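17 February 2022
By Damian Bielecka

The clock on the landing

Waldemar Czerwiński has 60 clocks in his house in Flindenow, and he can tell you where each one came from. The one he likes best stands on the landing and has not kept good time in years. It belonged to his grandmother, who bought it from a dealer named Makowska and paid for it in 4 installments. He still has the receipts, folded inside the case.

He started collecting after she died. The family met to divide up her things, and most of his cousins wanted the silver or the china. He asked for the clock and a box of keys that fit nothing else in the house. "I wound it every Sunday as a boy," he says. "I wasn't going to let it go to a sale."

Old furniture has come down in price where he lives. A chest of drawers that cost him $379 when he began would bring $83 now, if it sold at all. He thinks people have less room for heavy pieces, and that many of them have never been shown how to look after one.

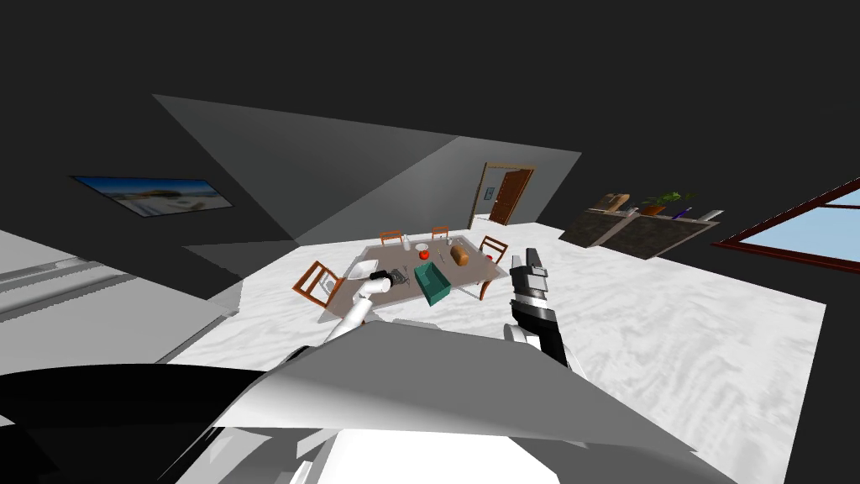

Four wooden chairs around a dining table, with bread and an apple.

His own methods are simple. He dusts with a soft cloth and keeps the cases out of direct sun. Wax goes on once a year, in September, before the heating is turned on. He won't touch a movement himself. Those go to a repair shop called Trellow, where the wait can be up to 4 months.

He also writes everything down. Each clock has a card with the maker, the seller, the price, and anything he was told about the people who owned it before. Some cards run to both sides. Others say only "house sale, no history," and those bother him.

His daughter has agreed to take the landing clock and the cards. The rest may be sold through Omia, an auction house he has dealt with before. He has asked that each card go with its clock.

Last updated: 17.02.22

Contact us | Back to top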